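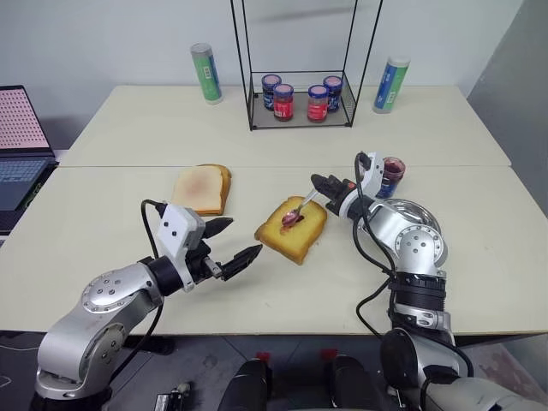 The Rakar two-arm cell during a jam-spreading run on toast.

Imano publishes set-up and maintenance routine for Rakar food-handling cell

2024-10-28 – Imano has released the full set-up and maintenance routine for Rakar, its two-arm cell for light food-handling work. The routine covers gripper care, cable routing and table alignment, and replaces the draft sheet issued to users in July.

The cell uses two arms on fixed bases facing a pale table made of two panels. Each arm carries a parallel gripper with two black fingers. In the spreading task, one arm holds a metal spoon and applies jam to a slice of toast. Jam is the main source of wear on the maintenance schedule: sugar dries on the finger faces and alters the grip on a spoon handle.

Fingers are to be wiped with warm water after every run and checked for play at the mounting screws. Finger sets are replaced at 3,000 grip cycles, or earlier if the surface no longer holds a spoon without slip. The wrist cameras are cleaned at the same time with a dry cloth, and the view is checked with the fingers open.

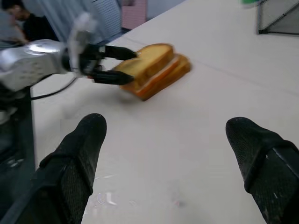 Cables and joint covers

Cables run outside the arms and must keep enough slack for full wrist rotation. A loop that is too long can drag across the work surface; one that is too short pulls at the gripper housing. The routine sets a free length of 580 mm between the last clip and the housing, measured with the wrist at its zero position.

Joint cover screws are checked by hand every three weeks. "Most of the faults reported to us start with a clip that has moved," said Verena Schnyder, service lead for Rakar. "The arm still runs, but the spoon arrives at the toast at a slightly different angle each time."
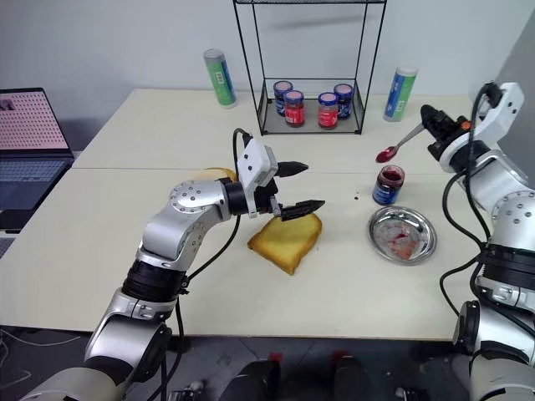

Imano Cell Service Department

The seam between the table panels is the reference line for alignment. Both panels must be level across it before the arms are powered. Jars, bread and the steel dish are then set out, and each arm is moved slowly to its pick positions with the grippers empty.

Jam on the table surface is removed before the next run – a slice placed on a sticky patch may lift unevenly or turn in the grip.

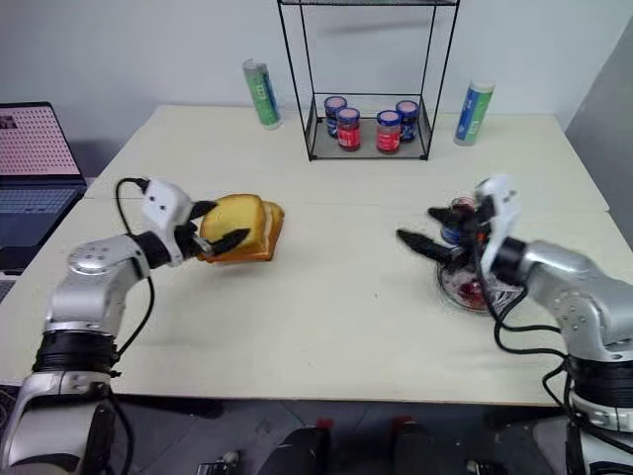

Tasks that use both arms at once need a further check. The arms are run through the shared area at reduced speed, first without items and then with them, and the operator confirms that the cable loops stay clear of each other. If either arm stops during this check, both are returned to their start positions and the cable clips are inspected again.

"The whole routine can be done by one trained person with a hex key, a level and a cloth," said Saqib Bajwa, who wrote the alignment section.

The routine is supplied to all Rakar users with the current service pack. Printed copies can be ordered from the Cell Service Department.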